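How to Keep a Scene List in Drerka

Drerka is a writing program for novels and screenplays. I use it since version 3, and the most useful part for me is the scene list. In this tutorial I show how to build one from a draft that already exists. My test file was a short novel called Vuseck, with 137 scenes.

Before you start, save a copy of your draft under a new name. The import changes the chapter breaks, and it is difficult to get them back.

1. Open the draft and choose Import, then Scenes from Text. Drerka looks for blank lines with a star between them. If you use another sign, type it in the Separator field.

2. Check the first ten scenes. If a scene is longer than 2,000 words, the program marks it in orange. You can split it now or leave it for later.

3. Give each scene a short title. I write the place first and then the action, for example "Kitchen, Philomena reads the letter".

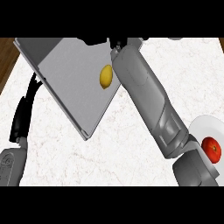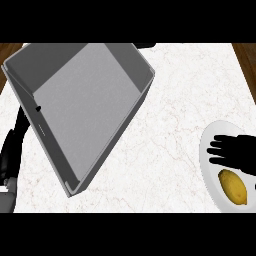
Kitchen setting, with the white marble countertop in both views.

4. Add the point of view. Click the small arrow next to the title and select one character. Please select only one, even if two people are important in the scene. You can write the second name in the Notes column.

5. Sort the list by point of view. In my file, one character disappeared for 29 scenes, and I did not notice this when I was reading the chapters in order.

6. Sort again by Position before you close the file. Otherwise Drerka exports the scenes in the wrong order.

If the titles show as empty after import, go to Settings, then Text, and change the encoding to UTF-8.

Written by Mal-soon Kwon. Last updated October 3, 2025.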